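Nisevo releases revised calibration service for water utility flow meters

MUNDIMSTEAD, 2018-08-28 — Nisevo Measurement Services has released a revised calibration service for electromagnetic and mechanical flow meters used by municipal and regional water utilities. The service replaces the company's existing fixed-point verification program and applies to meters with nominal bores from 15 to 300 millimetres.

Under the previous program, each meter was tested at three flow rates and returned with a pass or fail statement. The revised service tests at up to nine flow rates, selected according to the operating range recorded by the customer, and reports the error at each point together with its expanded uncertainty. Customers may nominate additional points at the low end of the range, where mechanical meters in older residential districts tend to under-register.

The change follows a review of 2947 calibration records held at the company's Mundimstead laboratory. The review found that meters which passed at all three fixed points could still show significant error between the lowest test point and the starting flow. This error was most common in multi-jet meters with more than ten years of service, and was seldom found in electromagnetic units of any age.

"Three points will tell a utility if a meter is compliant on the day of test," said Freya Haslam, technical manager at Nisevo. "They give very little information about the shape of the error curve, and the shape is what a utility needs when it is deciding which meters to replace first."

Test method

Meters are calibrated by the gravimetric method. Water is drawn from a constant-head tank, passed through the meter under test and collected in a weigh tank mounted on load cells. The collected mass is corrected for air buoyancy and converted to volume using the density of water at the measured line temperature. Two weigh tanks are available, with capacities of 1000 and 3127 litres. The larger tank is used for meters above 80 millimetres bore.

Diversion of flow into the weigh tank is controlled by a pneumatically actuated diverter. Diverter timing error is assessed quarterly and included in the uncertainty budget. Line pressure and temperature are logged immediately upstream and downstream of the meter at one-second intervals, and the full log is supplied to the customer on request.

Meters are conditioned at laboratory temperature for 24 hours before testing. Those received with visible scale or sediment are tested first in the as-received state. Cleaning is carried out only with written authorization, after which the meter is retested and both sets of results are reported. Seals are recorded on receipt and replaced before return.

Reporting

Certificates are issued in PDF format with an accompanying data file in comma-separated values. The data file has been structured for direct import into Relgate, the asset register used by a number of regional utilities, and can be mapped to other registers by column heading. Each row carries the meter serial number, nominal bore, test flow rate, indicated volume, reference volume, error and uncertainty. 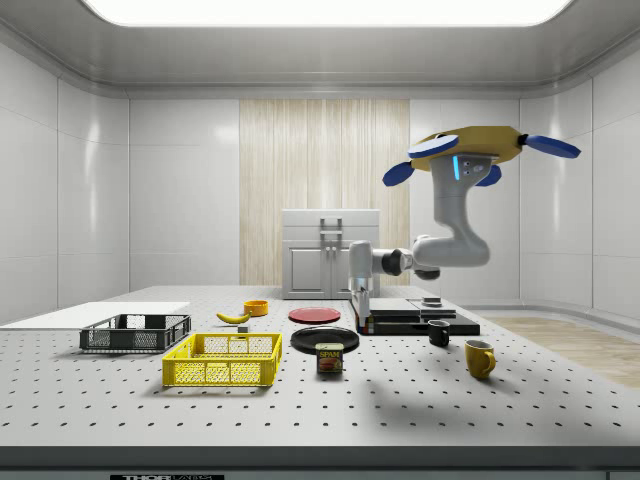
Customers who hold certificates under the previous program do not need to resubmit meters ahead of schedule. Existing certificates remain valid until their stated expiry. Where a meter was tested under both programs, the earlier results can be appended to the new certificate for comparison at no charge.

"We asked for the raw readings as well as the calculated error, and they are now supplied as standard," said Elsie Rowbotham, metering engineer with the Gulyás Valley Water District, which took part in the trial of the service. The district submitted 96 meters to the trial, drawn from four pressure zones.

Availability

The revised service is available now for meters up to 100 millimetres bore. Bookings for larger meters open in November, following completion of pipework changes on the large-bore test line. Standard turnaround is 15 working days from receipt. Meters must be drained, capped at both ends and shipped in a rigid container — meters received uncapped will be held until the customer has been contacted.

A schedule of fees, the meter submission form and a specimen certificate may be requested from the Mundimstead office.

About Nisevo

Nisevo Measurement Services provides flow, pressure and temperature calibration to the water, wastewater and irrigation sectors. The company operates a calibration laboratory and an on-site verification service from Mundimstead.

Media contact: Communications, Nisevo Measurement Services, Mundimstead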